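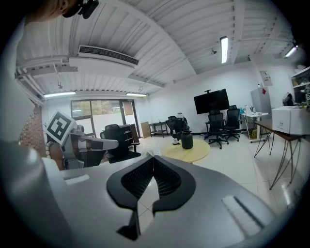
Room B, ceiling and lights.

Wednesday, January 28, 2026

Room notes, Wultbridge annex. Really happy with how this is shaping up!

Started with the lights, which I've been putting off since November. The tubes are all on in the part of the room I use most, and the difference at the back wall near the window is great. The white ribbed ceiling bounces a lot of it down. Meter on the round table read 379 lux with everything on. The spec sheet from Brendis asks for 300, so we're over, and I can stop dragging the desk lamp in from next door. The AC unit up on the ceiling got its filter rinsed too. Note to self: the clips on the filter cover open toward you, don't pry.

Then the furniture. I love the round table out on the open floor. Light wood, splayed legs, and that ring underneath is handy for a folder. The black pitcher lives there now with a cup and saucer, and it makes the whole place feel like somewhere you'd want to sit down. Coffee stays on the table, please, and not on the dark cabinet (the top marks easily, I found out the hard way).

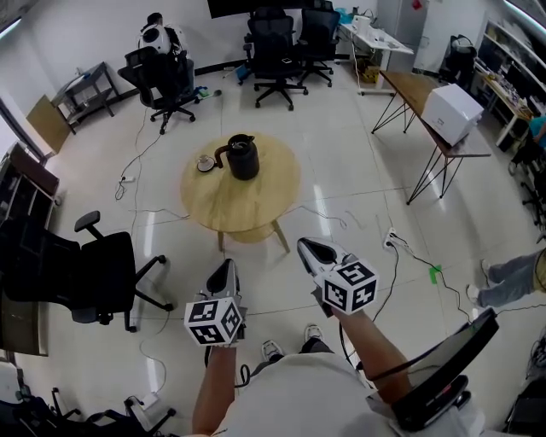
Cords are the next job and I have ideas. Right now they wander across the tile around the table legs to the power strip, and more come out of the white outlet box on the other side. Plan is to bring everything in along one line and put a flat cover over it. Pacheco has the low gray cover in 16 foot rolls, and one roll should do it with a bit left for the doorway. Measured the run twice, table to wall: 1,840 mm. Black chairs need to roll over it without a bump, so get the kind with the beveled edge.

Still to do:
- the flattened cardboard against the wall, recycling or keep for the move?
- label the plugs at the outlet box before unplugging anything
- green tape on the floor stays until the cover is down
- try the table a little closer to the window, afternoon light

If the cover comes this week I'll lay it Friday and measure the lux again at each chair.

Recent entries
Zikside shelving, second try
Floor tile cleaning, what worked
Chair casters, hard vs. soft

Wultbridge Workshop Notebook | Contact | Back to top

This site uses cookies to remember your login. OK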